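About Inedero

Inedero is a bathroom and washroom refitting company. We work in private homes, small guesthouses and rental apartments. The company was started by Severin Rüegg, who trained as a plumber and spent nine years fitting bathrooms for other firms before opening his own shop on Plollanero Street. He still does most of the first visits himself.

The name has no special meaning. Severin wanted a word that was easy to spell over the phone and was not already taken. People spell it wrong anyway.

What we do

We take out old bathrooms and put in new ones. That covers plumbing, waterproofing, tiling, cabinets, lighting and ventilation. We also take smaller jobs, such as swapping a faucet set, replacing a cracked basin or moving a drain. We do not build pools or saunas, and we do not work on commercial kitchens. If you need one of those, call the Daneshvar workshop next door. They have done that kind of work for years and we share a loading dock with them.

Our own crew does the plumbing and tiling. Electrical work goes to a licensed electrician, who bills through us so that you only get one invoice.

How a job runs

The first visit is free within 99 miles of the shop. We measure the room, look at the pipes where we can get to them and ask how the room is used. A family with three kids in one bathroom needs different storage from a couple who rent out a spare room in the summer.

After the visit you get a written quote with a line for each part of the work. The price for labor does not change unless the work changes. If we open a wall and find rot or an old lead pipe, we stop, call you and agree on the next step before going on. A full refit takes around 9 working days once the materials are on site. Special-order tile can hold up the start date, and we will tell you so when you pick it.

We ask for a deposit of $500 to reserve a start date. It comes off the final bill.

The showroom

Our showroom is in the Nendness building, on the ground floor, with parking at the back. It has floor and wall tile samples, faucets, mirrors and a number of vanity units. Doors and drawers can be opened, and you are welcome to try the height of a basin by standing at it. Most people find out in a minute or so whether a counter is too low for them. 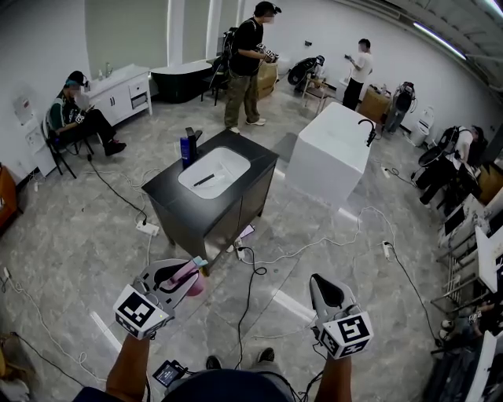 Tile samples can be taken home for a week. Please look at them in the evening as well as in daylight - grays in particular shift a lot under a warm bulb. Return them to the front desk or leave them in the box by the back door.

The showroom is open on weekday afternoons and by appointment in the mornings. It closes for two weeks in May, when the whole crew takes vacation at the same time. The phone is still answered then, but only for leaks and other urgent problems on jobs we have done.

Warranty and repairs

Labor is covered for five years. Fixtures carry whatever warranty their maker gives, and we handle the claim for you. Keep the folder we leave at the end of the job - it has the model numbers, the grout color and a drawing of where the pipes run behind the wall.

Inedero, 147 Plollanero Street. Page last updated 29 April 2021.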